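Opinion

Buy the plates first

By Erhan Ertürk
February 2018

Budget season again, and again the first line on everybody's sheet is the arm. Big number at the top, then a pile of small numbers under it that someone filled in at eleven at night. I have signed off on five of these sheets now, two at Clurnstead and three since I moved over to Dullby, and I'd like to argue for turning the thing upside down.

Start with the bottom of the sheet. Start with the stuff the robot is going to touch.

I mean this literally. When we set up the dish handling bench at Dullby the request that landed on my desk had the arm, the controller, a mounting frame, a spare controller (why?), and then one line that said "misc. objects, 300." Dollars, I assume. No list. No supplier. No idea how many plates, what size, what they'd stand in. The person who wrote it was a very good engineer and had spent three weeks comparing arms and I would guess four minutes on plates.

So we bought the arm. Fine arm. Then it sat from August until well past Thanksgiving while people argued about dishes. Ceramic chips, and then you're sweeping. Paper bends. Somebody brought in a box from home with six different diameters in it, and every run told us something about that box and nothing about the task. An idle arm costs exactly what a working arm costs, the invoice doesn't care.

What ended the argument was a shopping trip. Melamine-type plates, one size, all different colors, and a wire rack to stand them in. Total on the receipt including tape and two table lamps: 48 dollars. We had work going the same week. 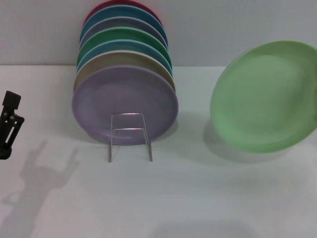 4 min read

A bench like that looks like nothing, and when visitors with money come through they walk right by it to look at the arm. But it's where the decisions are. Same size plates, so the rack spacing is one problem and not seven. Different colors, so when a run goes bad you can say "the lavender one, in front" and everyone in the room knows which. A plain white table against a plain wall. Someone had to choose every one of those, and none of it was on the original sheet.

The rack especially. Thin shiny wire. Shiny is a pain, it throws little highlights and the vision people complain, they are right to complain. My view is you buy the shiny one anyway and put the complaining in the budget as labor, because the kitchens you say you're building for are full of shiny wire. If you can only afford to do the easy rack then say so in the proposal, don't discover it in month seven.

Lighting, same thing. Look how much shadow a gripper throws over a white table. It goes everywhere the arm goes. We had no line for lamps. None. The two lamps went on my own card and I waited nine weeks to get paid back. Now there is a line for lamps and it's bigger than people want and I defend it every year.

OK so what would I actually do with a sheet.

One, write the task down in a sentence a purchasing clerk could read. "Pick up a plate, stand it in a rack next to other plates." If you can't get it into a sentence you aren't ready to buy anything, go back.

Two, buy everything in that sentence except the robot. Plates, rack, table, lamps. Do the job by hand for a day. A whole day, not ten minutes for the camera. You will find out your table is too low and your rack slides, and you'll find it out for pocket change. When the Fahmy group came to us for advice last spring this is the only advice I gave them, and they were pretty annoyed because they had driven two hours. They did it though. Came back wanting a smaller arm than the one they'd been quoted.

Three, price the second set. Objects wear out, walk off, get eaten off of. Rims get scuffed by the fingers and then your plate is not the plate you started with. I keep an unopened duplicate of everything on the bench in a cabinet, and it has saved us twice. For us the duplicates plus spare finger parts came to 341 last year. Compare that to a week of two salaries standing around.

Four, and only four, the arm. By now you know how far it has to reach and how heavy the heaviest thing is. Most of the time the honest answer is less robot than you wanted.

I know the objection because I get it at every planning meeting. The arm has the long lead time so you have to order it first, or the money goes away at year end. True! Lead times are real, year end is real. But the day with the plates is one day. You can do it before the quote even comes back. And if your funding only works when you spend the large number quickly, well, you have a funding problem, and buying a robot at it won't help.

The other objection is that small stuff is beneath a capital budget. There's a threshold, ours is silly, and anything under it has to come out of supplies, which is a different pot with a different owner who has never seen the bench. I don't have a clever fix. What we did with the Coten cell was bundle: one "task kit", everything the robot touches or is lit by, written up as a single item with a part list attached. It came to 1,462 and it went through capital without a question. Before that I'd had three seperate emails about a roll of tape.

Bundle it. Give it a name. Put it on the top line, above the arm, so the people approving have to read it first.

I have to send this year's sheet in by the fifteenth and the top line is still blank, we're on to cups now and there are two camps on whether the cups get handles. Both camps have been told to bring cups on Monday.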